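# About the Gilbert workroom

Skiltel sorts, folds and repacks clothing and household linen for rental and repair customers. The workroom in Gilbert has 30 staff on the floor and 2 on maintenance. Most of the work is done by hand. The part that isn't is called Hunirell, and this page sets out what it does and how it has changed the jobs next to it.

## What Hunirell does

Hunirell is a pick-up program for soft goods. Each arm carries a two-finger gripper and a small camera at the wrist. It is given a garment in whatever state it was left and has to find a place to grip it, lift it and pass it on for folding. Rigid parts in a tray are a solved problem for most suppliers. A shirt is harder: its outline changes each time it is put down, and a hem can be hidden under its own sleeve.

For that reason the arms are also run on ordinary furniture as well as on the flat belt. Upholstery gives under load, and light gray fabric behaves differently under a fingertip than a steel bench does.
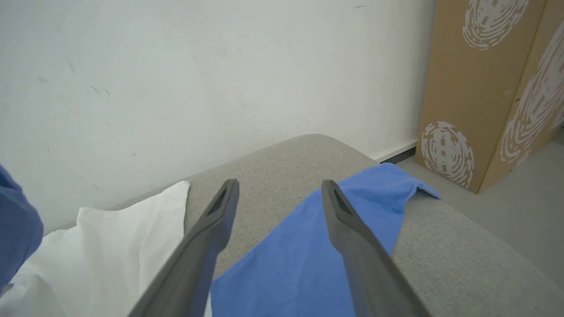
*Gripper open over blue cloth on a sofa cushion, wrist camera view.*

A grip attempt has four steps: approach, close, lift, check. If the check fails, the arm returns to its start position and tries again from a new angle. After 2 failed attempts the item is flagged and a sorter takes it. Sorters can also take an item at any time by pressing the hold bar, and they don't need to log a reason.

## What changed for staff

Before Hunirell, a sorter spent most of a shift bending, lifting and shaking out items before any judgment was called for. The arms now take a share of that lifting. Inspection, stain marking and repair decisions stay with people, and we have no plan to move them.

The main changes to the job are these:

- Rotation is every 30 minutes between the arm stations, inspection and packing.
- Each arm station has one named operator per shift. The operator has the final say on stopping the arm.
- Wrist camera footage is used to review grips. It is not used to measure staff output.
- Training is paid and done in work hours. Staff who prefer to stay on the hand line may do so at the same rate.

Some things got worse at first. The early layout put the operator's screen behind the arm, so people turned their necks all day. The screens were moved to the front in March. Noise from the gripper drives was also raised by the packing team, and the drives now run at a lower speed when the next station is staffed.

## How grips are reviewed

Irfan Pillai leads the review work. He started on the hand line and still sets the reference folds that the arms are checked against. In a review, an operator and a technician go through the wrist camera footage together and mark where each fingertip sat in relation to the fabric.

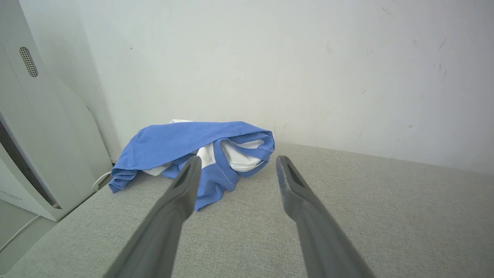
Fingertip position matters most on garments with more than one colour or layer. A curled hem may look like a clean edge to the software when it is only the top layer of a fold, and closing on it can lift one layer and leave the rest behind. Operators tend to spot this sooner than the software does. Their marks are added to the next training set, and the time they spend on it counts as regular hours.

## Where we work

The workroom and the review room are both in Gilbert. Gripper fingers are fitted and serviced at our Sirnach workshop, which also keeps the spare parts. Worn fingers are replaced as a pair.

Visits to the workroom can be arranged through the front office. Closed shoes are required on the floor, and visitors stay behind the yellow line while an arm is powered.

Page last reviewed Sunday, January 7, 2024.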